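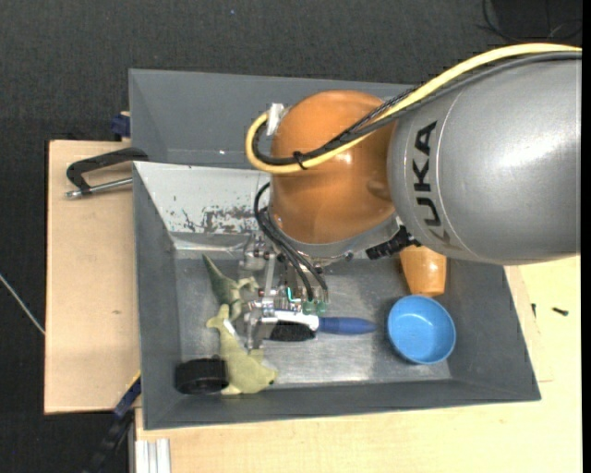
A Winter Rind from Porthorpe

The washed-rind cheese made at Rulmont Dairy has changed little in 28 years. Milk arrives before dawn from a single herd, is warmed slowly in the vat and is set with rennet by 7 am. Maxine Paewai, the head cheesemaker, cuts the curd by hand and judges its firmness by touch.

The young wheels are salted and moved to the cellar, where the air is held at 13 degrees. Every Tuesday they are turned and wiped with brine, and in time the rind takes on its apricot colour and a strong, savoury smell. The flavour inside is milder - closer to roasted nuts and cultured butter.

Production reached 3780 wheels last season. Most are sold within the district, although the dairy also supplies the dining room at Zamfir, where chef Marama Cartwright bakes the cheese whole with thyme and serves it with boiled potatoes and pickled onions.

Wheels made in autumn are at their best in July. They should be brought to room temperature an hour before serving.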